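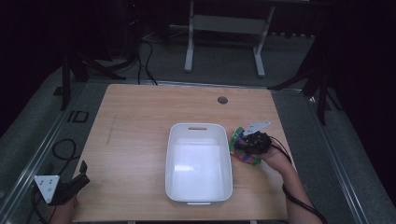

Visit Report: Lallo Developer Open Day

Category: Text Capture and Automation Tools

Lallo opened its development office to licensees on October 3, 2021. I attended for the capture library sessions and skipped the sales track. These notes cover the build lab, the new rule compiler and the question period. Pricing was not presented.

Build and test lab

The first stop was the regression lab. Lallo tests its screen capture library against a fixed set of 100 target applications, most of them older desktop programs with owner-drawn controls. Each target is started in a clean virtual machine, driven to a known window, and read with every capture method the library supports. The output is compared with a stored text file. A mismatch in a single character fails the target.

A full run takes 60 minutes on the current hardware. The September release went through the same set before it shipped, and the logs were open for attendees to read. Most of the failures I found there involved grid controls that repaint only the visible rows. The library returns the rows it can hook and leaves the rest blank, and the calling program has to scroll and capture again. The documentation should say this more clearly than it does.

Rule compiler

The main session covered Drastov, the rule compiler that replaces the old interpreted macro files. A rule names a window class, a region and a post-processing step. Drastov reads the rule file and produces a binary table that the library loads at startup. Existing macro files can be imported, but conditional blocks are flattened and need to be checked by hand.

The demo used a dispatch console with five text panes. The presenter wrote rules for two of them, compiled the file and called the capture function from a short C program. Both panes came back with line breaks intact. Column alignment was lost in the second pane, which uses a proportional font. A spacing option exists for this case and is off by default.

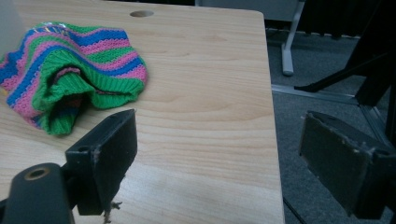

Error reporting in the compiler is better than in the macro interpreter. A bad region reference now stops the build and gives the line number. Under the old system, the same mistake produced an empty string at run time and no message.

OCR fallback

When no text hook is available, the library hands the region to an OCR engine, listed in the menus as Manalastas. It is a separate download and a separate DLL. Accuracy on standard system fonts at normal scaling looked good in the demo. Small italic text was poor. The fallback can be disabled per rule, and I would disable it anywhere a wrong digit matters.

Questions

Several attendees asked about 64-bit targets. A 32-bit host can capture from a 64-bit window through a helper process, but the helper has to run at the same privilege level as the target. Remote desktop windows are handled by OCR only.

I asked whether the Erik command-line tool would accept compiled tables. It reads macro files only at present. Support for tables is planned, with no release date given.

Licensees who attended can download the slides and the sample rule files from the customer area. The samples need the September release or later.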